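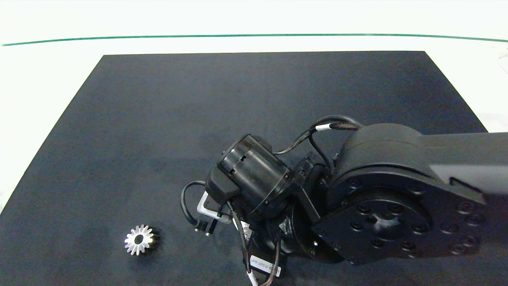 one gear on the mat, lower left. still my favorite part of the whole set

Print this post | E-mail this to a friend

OK quick one, I have to be out the door soon. Gears!

So the planetary set from Ingvarsson finally showed up. Ordered it way back, then forgot, then a box. Little metal gears and a white round plate with a hole in the middle. That's pretty much it. No instructions to speak of, just a card with a part number and a phone number that rings and rings.

First thing, get a mat down. I learned this in July when I lost a set screw off the bare table and found it 2 weeks later in my shoe. Dark mat, white table, small shiny things show up great on it. Mine is scuffed and fuzzy and I dont care.

Next, the plate goes flat and the gears go on top, spaced out around the hole. Don't push anything home yet, just look at it.
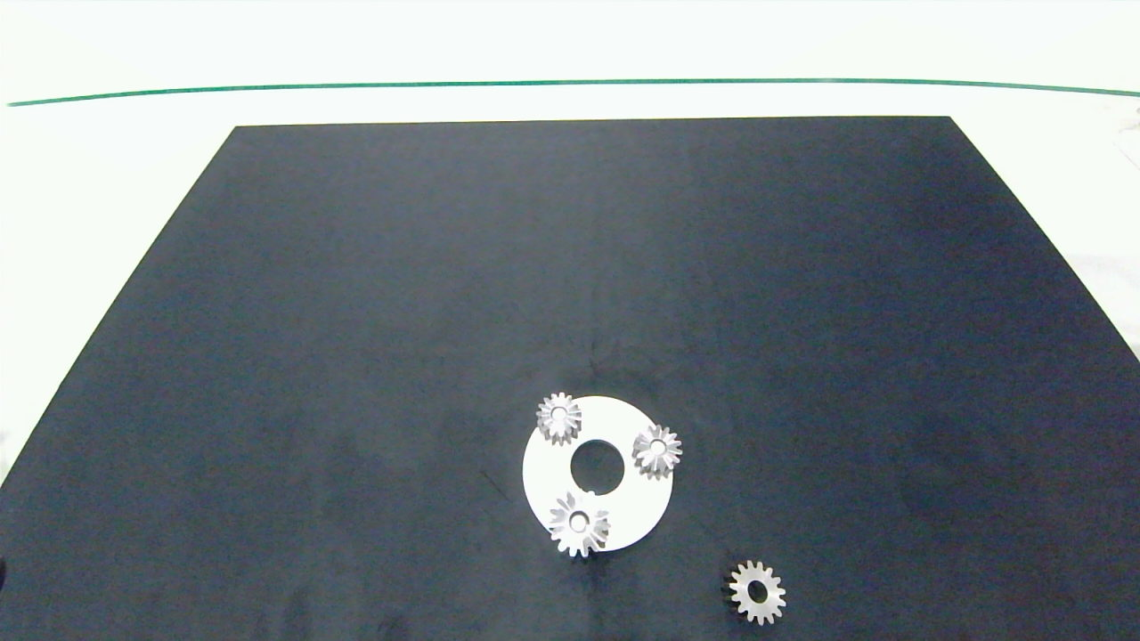
three on the plate, spaced by eye

I like this stage more than the finished thing, to be honest. The Cundus kit I did last year had a plastic carrier and you could feel it flex, 80 bucks and it sounded like a coffee grinder. Never again. Pesta makes a nicer one but they want 132 for it and shipping is on top.

Grease: a tiny bit. Tinier than that. I use the Winach stuff in the little tube and it lasts forever if you leave the cap on, wich I do not always.

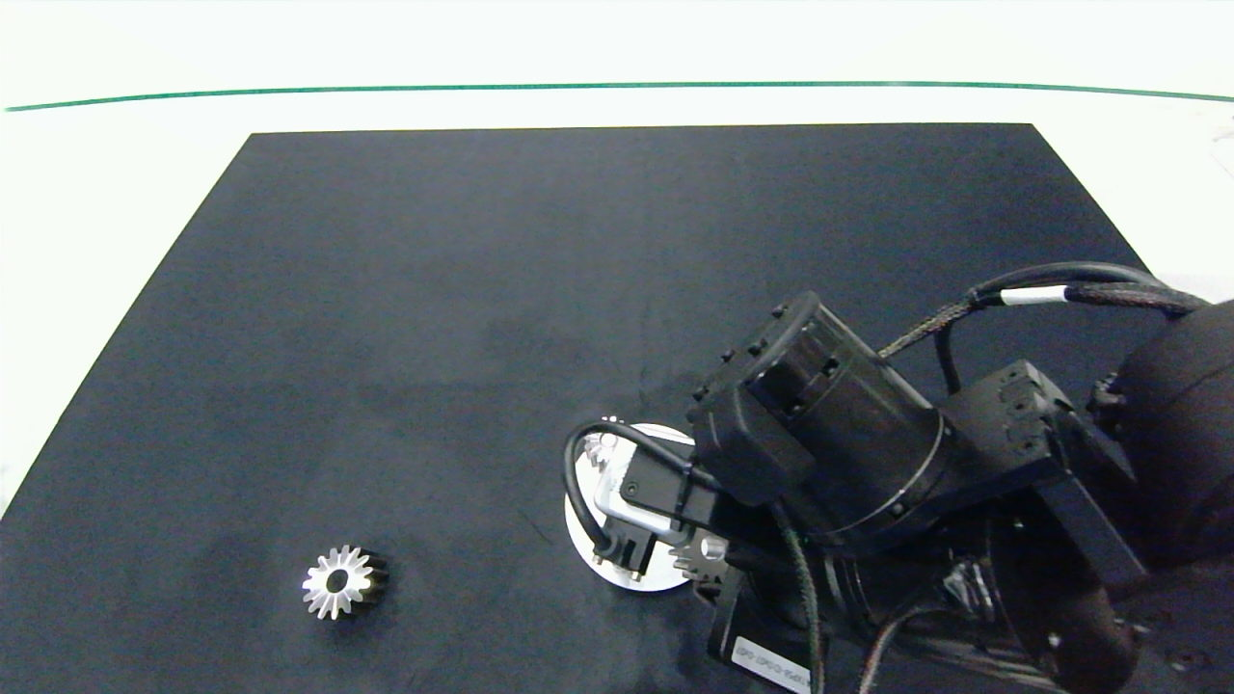
Keep the spare parts well off to the side too, so you don't sweep them onto the floor with your sleeve. And wipe the teeth before anything meshes. Old toothbrush, roughly 5 minutes for the lot.

Ring gear is next, once I find the box it came in. More when I have it spinning.

Filed under: Bench Stuff, Small Metal Things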